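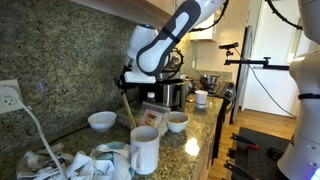 Set de cinq ustensiles en bois Paiva : mon avis après un hiver de cuisine

J'ai acheté ce set au mois de novembre, sur le site de Forkthorpe, après avoir hésité longtemps avec celui de la marque Ason, qui est un peu plus cher. Le français n'est pas ma langue maternelle, je demande donc un peu d'indulgence pour les tournures, mais j'ai essayé d'être précis, comme j'aime que les autres le soient quand je lis leurs avis.

Je cuisine tous les jours, matin et soir, sur une plaque à gaz. J'avais avant des spatules en silicone. La dernière avait pris l'odeur de l'ail et ne la rendait plus, même après plusieurs lavages. Je voulais revenir au bois, parce que ma grand-mère cuisinait ainsi et que ses cuillères ont duré plus longtemps que ses casseroles.

Ce que contient la boîte

Le set comprend une cuillère ronde, une cuillère à coin, une spatule plate, une spatule à fente et une petite cuillère à long manche pour goûter. Le bois est du hêtre, sans vernis. La référence inscrite sur mon emballage est 2216, je le précise car il existe une autre version, avec des manches plus courts, qui se vend presque sous le même nom. Il faut faire attention au moment de commander. La mienne est la version longue.

L'emballage est en carton, avec une ficelle. Il n'y avait pas de notice d'entretien, seulement une petite carte qui disait de ne pas mettre au lave-vaisselle. Pour un produit brut, qui doit être huilé par l'acheteur, je trouve que c'est trop peu.

Première préparation

À la réception, le bois était très sec et un peu rugueux au toucher. J'ai lavé les cinq pièces à l'eau tiède, je les ai laissées sécher debout toute la nuit, puis j'ai poncé légèrement avec un papier fin. Ensuite j'ai passé 2 couches d'huile Plulargate, qui est une huile pour planches à découper que j'avais déjà. Le bois a beaucoup bu à la première couche, presque rien à la seconde. J'ai essuyé le surplus avec un vieux torchon de coton.

Après ce travail, la surface est devenue douce et la couleur plus chaude. Je conseille vraiment de ne pas sauter cette étape. J'ai fait l'expérience avec la petite cuillère, que j'avais oubliée dans l'eau de vaisselle avant de la huiler : les fibres se sont levées et il a fallu recommencer le ponçage.

À l'usage

La pièce que je préfère est la cuillère à coin. L'angle entre bien dans le bord de la casserole, là où la crème anglaise et la béchamel attachent toujours. Je n'ai plus brûlé une seule béchamel depuis que je l'utilise, mais il est possible aussi que je sois devenu plus patient.

La spatule plate est bonne pour les oignons, les légumes coupés, le risotto. Pour retourner une crêpe, elle est trop épaisse. Le bord mesure 2 mm de trop à mon goût, et on pousse la crêpe au lieu de passer dessous. J'ai essayé de l'affiner moi-même au papier de verre ; le résultat est meilleur, sans être parfait. Pour les œufs au plat, je garde mon ancienne spatule en métal.

La spatule à fente ne me sert presque pas. La fente est étroite, les grains de riz y restent coincés et il faut les enlever avec la pointe d'un couteau. Je ne comprends pas bien à quoi elle est destinée. Peut-être pour les sauces, afin que le liquide passe au travers, mais la cuillère ronde fait le même travail et se nettoie plus vite.

La petite cuillère à goûter est étonnamment utile. Son manche est fin et long, et on peut aller au fond d'une marmite sans se chauffer les doigts. Je m'en sers aussi pour remuer le chocolat chaud ou le miel dans une grande tasse haute, où une cuillère à café ordinaire disparaît jusqu'au bout. Elle ne raye pas la céramique et ne fait pas ce bruit de métal que je supporte mal à six heures du matin.

Un point à surveiller tout de même : son poids. Dans une tasse étroite et haute, elle tient bien. Dans un petit bol, le manche est trop long pour le récipient, la cuillère bascule et tombe, avec ce qu'il y avait dessus. J'ai eu du cacao sur le plan de travail deux matins de suite avant de prendre l'habitude de la poser sur une soucoupe.

Taches et odeurs

Le curcuma tache, il faut le savoir. Ma cuillère ronde est devenue jaune dès le premier curry et elle l'est restée. J'ai frotté avec du citron et du gros sel, la couleur a pâli mais elle n'est pas partie. Cela ne me dérange pas, c'est maintenant la cuillère des currys. La sauce tomate laisse une teinte rosée qui s'en va après quelques lavages.

Pour les odeurs, je suis content. L'ail et l'oignon partent avec de l'eau chaude et un peu de bicarbonate. Je n'ai pas eu de goût transmis d'un plat à un autre, sauf une fois avec du poisson fumé, et c'était ma faute, j'avais lavé trop vite.

Solidité

Après l'hiver, une seule pièce montre un défaut : la spatule à fente a une petite fissure à l'extrémité de la fente. Elle ne s'agrandit pas pour le moment. J'ai écrit au service client de Forkthorpe, avec une photo de la fissure, et ils ont proposé un remplacement sans discuter. J'ai attendu longtemps la réponse, mais elle était polie et complète. Finalement je n'ai pas demandé l'échange, puisque je n'utilise pas cette spatule.

Les manches sont restés droits. J'avais peur de ce côté, surtout pour la petite cuillère qui est mince. Je sèche toujours les ustensiles debout dans un pot, la tête en haut, et je les huile de nouveau quand le bois devient pâle.

Par rapport au set Ason

Un collègue possède le set Ason et j'ai pu l'essayer chez lui. Le bois est de l'olivier, plus dense, avec un dessin très joli. La spatule est plus fine et passe mieux sous les crêpes. En revanche il n'y a pas de cuillère à coin, et les manches sont trop courts pour mes marmites. Si je pouvais mélanger les deux sets, je prendrais sa spatule et je garderais le reste du mien.

Ma note

Si je devais noter sur 100, je donnerais 100 à la cuillère à coin et bien moins à la spatule à fente. L'ensemble mérite quatre étoiles sur cinq. J'enlève une étoile pour la fente mal pensée et pour l'absence de notice. Je rachèterais la cuillère à coin et la petite cuillère séparément si le vendeur les proposait à l'unité, ce qui n'est pas le cas pour l'instant.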